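Household Textiles in Use: Call for Participants

The Woltura Institute for Domestic Life invites applications from households wishing to take part in Household Textiles in Use, a study of how blankets, throws, towels and table linen are bought, washed, mended, stored and finally given up in ordinary homes. The study is paid for by the Hasetti Fund and will be carried out from the Institute's premises in the Krishnan Building, Vesum.

We are seeking 200 households. Applications open in August and will close when all places have been filled. Applicants who are not offered a place may ask to be kept on a reserve list.

Background to the study

Clothing has been studied at length, both by historians and by those concerned with waste. The other textiles in a home have received much less attention, although they are often kept longer and pass through more hands. A bath towel may become a cleaning cloth, then a dog towel, and then a rag in the shed. A blanket bought for a first child may be on the back of the sofa twenty years later. Very little of this is written down, and the figures that exist come mostly from what shops sell, which says nothing of what happens in the airing cupboard.

In an earlier pilot, 23 households in Vesum kept a record of the linen they owned. Many of those taking part told us that they could not say how old a given item was, or how it had come to them. Several said that washing instructions had been cut off or had faded beyond reading, and that they washed by habit. The present study has been designed with those findings in mind. It asks for less guesswork about the past and for a more regular record of the present.

The study will be led by Nandini Mudaliar, Senior Research Fellow in Material Culture, with a small team of researchers and a textile conservator.

Who may apply

We welcome applications from households of every size, including people living alone, shared houses and families with children. You do not need any skill in sewing or any particular interest in textiles. We would be especially glad to hear from:

Households that have moved home in the past year
Tenants in furnished accommodation
Households without a washing machine
People who have inherited or been given linen by an older relative
Households in which someone has a skin condition or an allergy that affects the choice of fabric

One person in each household, aged 18 or over, must agree to act as the named participant. This person will keep the record and be our point of contact. Other adults in the household must know that the study is taking place and must be content for shared items to be included. Children may help with the record if they wish, but we will not collect information about them by name.

Participants must live within the Vesum postal district or be able to travel to the Krishnan Building twice during the study. We regret that we cannot accept applications from current employees of the Institute or members of their households.

What taking part involves

Each household will remain in the study for 23 weeks. The work falls into four parts.

First visit. A researcher will come to your home at a time that suits you, with evening visits available until 8 pm. Together you will draw up a list of the household textiles you are willing to include. You decide what goes on the list. Bedding that you would prefer to keep private may be left out without explanation. The visit normally takes two hours.

Weekly record. You will be given a printed record book of 92 pages, with space each week to note what was washed, how it was dried, anything that was mended or thrown away, and anything new that came into the home. An online version is available to those who would find it easier. Most weeks will need no more than ten or fifteen minutes. A missed week should be left blank and not filled in from memory.

Handling sessions. You will be asked to attend two sessions at the Krishnan Building, one in the first month and one near the end. At these sessions participants look at and handle a range of cloths, both new and used, and talk in small groups about weight, softness, wear, and how each piece might be folded and put away. You may bring one item from home if you would like to discuss it. Sessions last ninety minutes and begin at 10.30 am or 6 pm. Tea and a light meal are provided.

Closing interview. At the end of the study the named participant will be interviewed, either at home or by telephone, for up to one hour. With your consent the interview will be recorded and written up. You will be sent a copy of the written version and may ask for passages to be removed.

Where the sessions are held

Handling sessions take place on the first floor of the Krishnan Building, which may be reached by stairs or by lift from the main entrance. There is an accessible toilet on the same floor. Two parking bays are reserved for Blue Badge holders and should be booked in advance through the study office. The nearest bus stop is on the same side of the road as the entrance, and bicycle stands are provided in the rear courtyard.

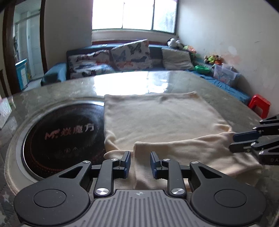
A fleecy cream cloth on a round table with a built-in induction hob.

Please tell us when you apply if you need a hearing loop, large print materials, a chair with arms, or a quieter room. A researcher can bring a smaller selection of cloths to participants who are unable to leave home. Anyone with an allergy to wool, feathers or washing products should let us know before attending, so that the selection can be changed for that session.

Payment and expenses

Each household that completes the study will receive £106. Half of this sum will be paid after the first handling session and the remainder after the closing interview. Payment is made by bank transfer or, on request, in shopping vouchers. Households that withdraw early will keep any payment already made.

Bus and train fares to the Krishnan Building will be refunded on receipt of a ticket or a bank statement entry. Reasonable childcare costs for the two sessions may also be claimed, provided they are agreed with the study office beforehand. Participants who receive benefits are advised to check whether the payment needs to be declared.

Your information

Personal details will be held separately from the record books and interviews, and only members of the study team will have access to them. Each household will be given a code, which will be used in all written work. We will not publish your address, the names of anyone in your home, or any photograph of the inside of your home, unless you have given separate written permission.

Record books remain the property of the participant. We will make a copy at the end of the study and return the original to you. Copies will be kept in the Institute's archive for ten years and may be consulted by other researchers under the same rules of confidentiality. If you do not wish your record to be placed in the archive, you may say so on the consent form and still take part in full.

You may leave the study at any time. You will not be asked to give a reason, although we may ask whether you are willing for the information already collected to be used.

How to apply

Application forms may be collected from the reception desk at the Krishnan Building or requested by post or telephone from the study office. The form asks for your contact details, the number of people in your household, the type of home you live in, and a short note of up to 200 words on one textile you own and how you use it. The note will not be marked or judged for style. It helps us to bring together a wide range of homes — an old tea towel will serve as well as an heirloom quilt.

Applicants will be told the outcome within three weeks of the form being received. Those offered a place will be sent an information sheet and a consent form, and will have at least seven days in which to consider them before the first visit is arranged. Forms in large print or in languages other than English can be supplied on request.

Questions about the study should be addressed to Nandini Mudaliar, Household Textiles in Use, Woltura Institute for Domestic Life, Krishnan Building, Vesum. The study office is open to callers between 9.30 am and 4 pm.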